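Category: Course Materials / Textile Care and Storage
Posted 11/17/21 by Kwan

Unit 5 handout: From heap to hanger

Read before the Wednesday practical. Covers sorting, opening out and hanging of single garments. Folding is treated separately in the December unit.

1. Terms

Heap state - a garment lying with no edge reliably identifiable.
Open state - both shoulder seams, or the waistband, located and free of twist.
Hung state - garment supported on the rack with its weight divided evenly left and right.

2. Procedure, heap to open

Start with the flattest area. It is usually a single or double layer and gives the best information about which way the fabric runs. Lift a small amount of cloth, let the rest hang, and note where the weight pulls. Twisted folds should be left alone until one edge is known. Pulling at a twist tightens it and can stretch a knit.

An opening visible in the folds may be a neck, a cuff or a hem. Do not assume. Follow its edge by hand for at least 22 cm before deciding; if it closes on itself sooner, treat it as a cuff.

3. Procedure, open to hung

Insert the hanger from the hem on closed necks. On buttoned garments, fasten the top button after hanging. Leave a gap of 5 cm between hangers. The Premano rack in the teaching room takes 34 hangers at that spacing; do not exceed it.
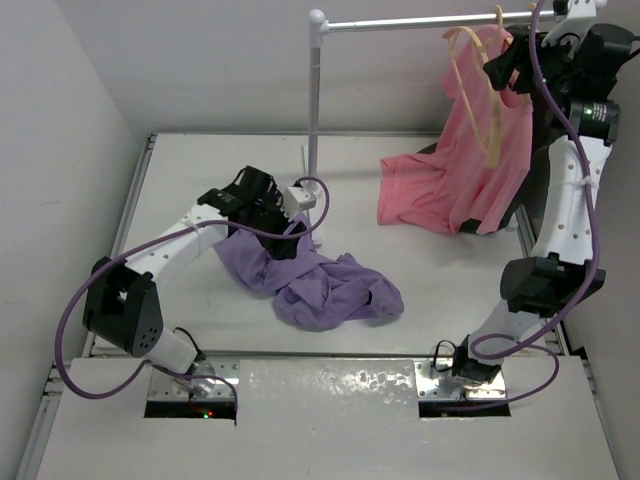
Fig. 1. Purple garment in heap state, flatter section at left, thicker twisted folds toward the right. Clothes on the garment rack.

4. Recording

Use the Kerkska sheet, one line per garment. Enter the starting state, the first edge found and the number of regrasps. A regrasp is any release followed by a new hold - sliding along an edge does not count. Items over 1000 g are logged on the reverse.

Sheets go in the Tala folder at the end of the session.

Related items
- Unit 4: Sorting by fiber and weight
- Unit 6: Flat folding and stacking
- Hanger types and shoulder widths
- Kerkska sheet, blank copy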